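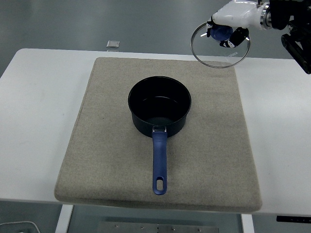
One Saucepan, One Lid
By Mahsa Daneshvar

I think most households should own one good saucepan with a handle, one lid that fits it, and no other saucepans until they can say what the second one is for. I held the opposite view for most of my adult life and paid for it in cabinet space.

When I moved into the apartment on Tutar Street I had a cookware set from a store called Dresell. It cost $344, and the box listed every lid as a separate piece, so the number on the front looked generous. I used the middle saucepan almost every day. The small one came out for melting butter, which I could have done in the middle one. The large one held the lids of the others. In the time I owned that set I never had two saucepans on the stove at once, except at Shirazi family dinners, and for those my aunt brought her own pots anyway.

People defend the set by saying the sizes are there when you need them. I understand that, and if you cook for six every night I would not try to talk you out of it. But look at what the sizes do the rest of the year. They nest, and nesting is a bad way to store something you use daily. The pan you want is inside the pan you don't want, and there is a lid on its side between them. You lift out two things to get at one. Then you put the two things back with one hand while the other holds the pan you were after. Do this every morning for oatmeal and you will start leaving the pan in the dish rack for good, and that is what I did.

Nonstick pans come off worse than steel in this arrangement. The bottom of one pan rubs on the inside of the next, and after a few years the one you like best has a gray ring worn into it from the one you never touch. You can buy felt circles to put between them. I bought some. They slid down to the bottom of the cabinet, and I was back to metal on coating inside a month. A thick felt mat is a different matter, laid flat on a table or a counter where you set things down. It keeps the noise down and it doesn't scratch the tabletop, and a pan sits on it without skating around. I would take one of those over a stack of pan protectors. It isn't a trivet, though, and I wouldn't put a pan straight from the burner on one unless the label said I could.

So, one pan. What should it be?

I like a long handle with a hole in the end. This is the feature I would give up last, and it costs nothing. A pan with a hole in its handle can live on a hook, and a pan on a hook is in its place every time you look for it. It takes up wall, and most kitchens have more spare wall than spare cabinet. Mine hangs to the left of the stove, low enough that I don't reach up for it. If you rent and can't drill, an over-the-door rail does the job, although the pan will knock against the door whenever it is opened.

I also like a handle in a color. I know this sounds like decoration. A black pan with a black handle in a dark cabinet is one dark lump, and a blue handle can be found without turning on the light. My mother wrapped red tape around hers for the same purpose, and the tape got sticky every summer and had to be replaced. A handle that is blue to begin with saves you the tape.

The size I would choose is the one that takes a box of pasta for two people or soup for 3. Smaller than that and you will be back at the store. The inside can be nonstick or steel, and I don't care much. I have had both. Nonstick is easier with milk and eggs and rice, and it wears out sooner. Steel lasts, and you will scrub it. The people who argue about this online could settle it by saying what they eat.

Now the lid, which is where I have the strongest opinion and the least company. The lid should be glass, and it should be kept with the pan.

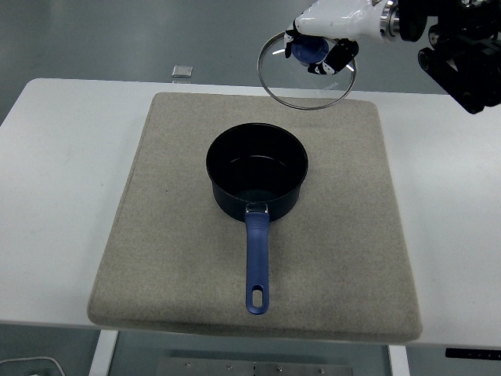 A black saucepan with a long blue handle, and its glass lid held by the knob.

Glass because you can see the rice. That is the whole argument. Every time you raise a metal lid to check on rice you let out steam that was doing the cooking, and then you put it back and worry that you let out too much. With glass you bend down and look. Yes, it fogs. It fogs for a few minutes and then the drops run together and you can see well enough between them. Yes, it can break. I have broken one, on the tile floor at my sister's place, and swept up pieces for a week. I bought glass again.

A knob is better than a loop for the same practical kind of reason. A knob can be gripped with a folded dish towel. A thin metal loop has to be hooked with a finger, and the finger will regret it. When the knob matches the handle, as it does on a lot of pans now, you can also tell at once which lid goes with which pan, should you be a person who owns more than one after all my efforts.

Kept with the pan is the harder part to sell. Every organizing article I have read says to separate the lids and file them upright in a rack, like records. I tried the rack. A friend talked me into the one from Zistine, which was well made and which I still have, holding cutting boards. The trouble was that it turned one thing into two. I would get the pan down, start the water, and then go looking for the lid while it heated. Washing up, I would dry the pan and hang it and leave the lid on the counter, because the rack was in another cabinet and I was done for the night. By the end of any given week the rack was empty and the counter had a row of lids on it. The rack was tidy in the way an unused guest room is tidy.

What works for me is dull. When the pan is dry it goes on its hook. The lid goes on a second hook — really two small hooks set apart so the rim rests on them with the knob facing out — right under the pan. I can take both in one trip. If you store yours in a cabinet, put the lid on upside down so the knob points into the pan, and you get a flat top you can set a colander on. It looks wrong the first few times.

There is one fair objection I haven't been able to answer, and it came from several readers after I wrote about baking pans last August. They said that one saucepan means washing it in the middle of cooking. You boil the potatoes, and then you need it for the gravy. That is true, and I do wash it in the middle. It takes a minute, less if I rinse it while it is still warm, and the sink is right there. Some nights it annoys me. It annoys me less than the cabinet did. Readers with small children wrote that a minute is not always a thing they have, and I believe them. They should get the second pan, and they'll be able to say what it's for.

Another objection was that I was telling people to throw out good cookware. I wasn't, and I'm not. Give the extras to somebody setting up a first kitchen. Mine went to a cousin who had been cooking everything in a skillet, soup included. She took the small saucepan and the large one and asked where the lids were, and I had to go home and find them. One of them never fit either pan. I still don't know what it belonged to, and I had carried it through two moves.

If you want to try this without committing to anything, leave one saucepan and its lid on the stove and put the rest in a box in the hall closet. Don't label the box or set a date. Go on cooking. You will either go to the box or you won't, and if you go, take out the one thing you went for and close it again. My own box stayed shut through the winter, and the only time I opened it was to see if I had put the ladle in there. I had.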